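4.2 Shared tables and how long people stay

The second thing we looked at was the table itself. Section 4.1 dealt with chairs and noise. Tables get less attention in the reading-room literature, mostly a line or two on height and then on to lighting. We think that is a mistake, at least for small town libraries where one table does everything: homework, tax forms, jigsaw puzzles, lunch when the staff are looking the other way.

Three branches took part, Grurneo, Villanueva and Bultau. The fourth, Plakuseck, dropped out before the June round (roof work) and is left out of all counts below. In total we logged 304 sittings. A sitting starts when a person puts something down on the table and ends when they take the last thing off it. Going to the shelves or the restroom does not end a sitting if a bag or coat stays behind. Two coders, same sheet. Where they disagreed on the end time we took the later one.

Each branch swapped its dark laminate tables for pale wood halfway through. Same size, same spots on the floor. We did not tell visitors what we were testing, only that a study on the room was going on. Signs at the door said so.

What we expected: longer sittings at the new tables, mainly in the afternoon. What we got is messier. Grurneo went up clearly. Villanueva went up a little, mostly older readers with newspapers. Bultau went down. The Bultau drop is not large but it shows in both coders' sheets so we dont think it is a logging problem.

Glare is the first suspect. Pale wood gives back more light than the old tops did, and Bultau has the big west windows. Readers there moved seats more often after the swap, and when they moved it was nearly always away from the glass. Figure 3 shows how a pale top can wash out under light.
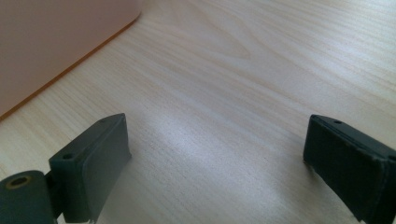
Figure 3. Pale wood tabletop with visible grain; bright patch slightly below the middle.

Amparo Giraldo objected, on reading a draft of this section, that glare alone could not explain Bultau, as the drop there showed up on overcast afternoons too, and that we should look harder at who was sharing the tables before blaming the finish. She also felt that asking people why they left would have been worth more than another month of timing them.

Fair on both counts. We went back to the sheets. On overcast afternoons the Bultau sittings were still shorter than before the swap, though by less. Sharing does seem to matter. At the old tables strangers sat at opposite ends and spread out, papers, a thermos, gloves. At the new ones they spread less. Several coder notes say the same thing in different words: people keep their stuff in a small pile close to the body. One note reads "acts like its somebody's dining table." We have no measure for this. It was not on the sheet, and notes were optional, so the coder who liked writing notes is over-represented.

If people take up less room, more people can sit down, and the table fills sooner. A full table seems to push the first arrivals out. That would fit Bultau, the smallest room of the three, and it would also fit Grurneo, where there is space to move to the next table and nobody gets crowded. Villanueva sits in between. We did not plan for this and the numbers per branch are thin once you split them by how full the table was, so take it as a lead and no more.

Short interviews were added at the end, 10 people, all at Bultau. Five brought up the light without being asked. Others talked about marks: they were afraid of leaving pen or coffee on the new wood and kept their cups on the floor. One man had stopped bringing his watercolors altogether. Two had not noticed the tables were new.

The worry about marks was not something we had thought of and it may be the more useful finding for branch managers. A table that looks easy to spoil gets treated with care, and care makes people sit stiffly and leave earlier. Grurneo's staff put out cork mats in the first week, on their own idea, and did not tell us untill the coding was done. So the Grurneo rise could be partly the mats. There is no way to pull the two apart with the data we have.

Cleaning logs were checked for all branches. No change in hours spent, before or after. Section 4.3 takes up the mats, with a second round of timing at Villanueva.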